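Le Roux opens its doors to the public on one Thursday in September, and I took the 9:40 bus out to Istthorpe to see how home baskets get made, sorted and priced. The bus was full. Most of it got off at the garden center.

The showroom is upstairs, past a turnstile that wanted a ticket I had already handed over. Baskets run along three walls and down the middle: bread baskets, mail baskets, log baskets, and something called the Veltovora, a tall thing with a lid that costs $849 and is meant, according to its tag, to live in a hallway. Mine is 40 inches wide. We moved on.

Nokuthula Hendricks led the tour and has been with the firm for 19 years. She can talk about rims for longer than I would have guessed possible, and I would have listened to more. A rim takes the abuse, she said, so that's where the thick material goes, while the floor can be woven tight and fine. Corners are where beginners come to grief. Turn one too sharply and the strands crack; too gently and you've made a hat.

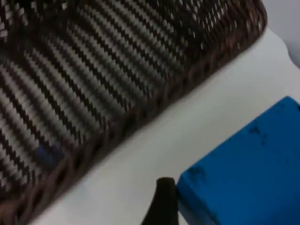

Dark brown basket with the two-tone floor, on a white tabletop. Note the rounded corner.

I liked the gray and brown weave best of anything in the building. From across the room it passes for plain brown, and then you lean over and there are stripes in it. A man in our group called it busy. He bought the Gunau, a beige one, and carried it around for the rest of the morning like a trophy.

The workshop downstairs holds almost 300 finished pieces waiting for labels, plus a bench where visitors may try a few rows. Mine leaned left. Mrs. Hendricks undid it without comment and handed me a leaflet – the beginners' course, evenings, materials extra.

Coffee was free, the parking was not, and the last bus back leaves at 4:15.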